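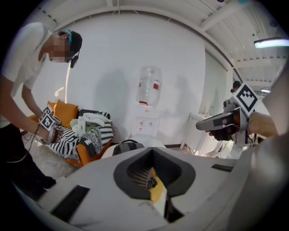 Clundcombe Record House holds its open day every February, and I went this year with a biscuit tin of my great-aunt's photographs and low expectations.

The leaflet promised "2,255 local faces identified". I asked how. The answer was that a name counts as identified if it was written on the back when the print came in. Well, yes. I can read too.

The morning tour took in the strongroom, the scanning bench and a long corridor of harbour views. We were shown a wedding group outside the Boseck chapel, 60 guests on the steps, with a typed key giving a name for every one of them. The key was made in the seventies by somebody's niece. I asked what she had worked from and got a smile.

After tea came Flivska, the face-matching program they want us all to pay for. You feed it a portrait and it offers relatives. It gave my great-aunt 178 possible cousins, among them a ship's cook with a beard. The salesman said it improves the more pictures you add. I dare say his invoices do as well.

The best half hour was Yetunde Babalola's talk on the Taşdemir studio albums. She dates portraits from the painted backdrops and the mounts, and she says "I don't know" when she doesn't. She looked at nine of my prints and put a likely decade to four. One I had always taken for my grandfather is too early to be him, by her reckoning, so that's a family story gone.

Entry was free, the parking wasn't. I'd go back for her talk and skip the rest. If you do go, take the prints themselves, as she wants to see the backs, and get there before ten or you'll queue behind the coach party.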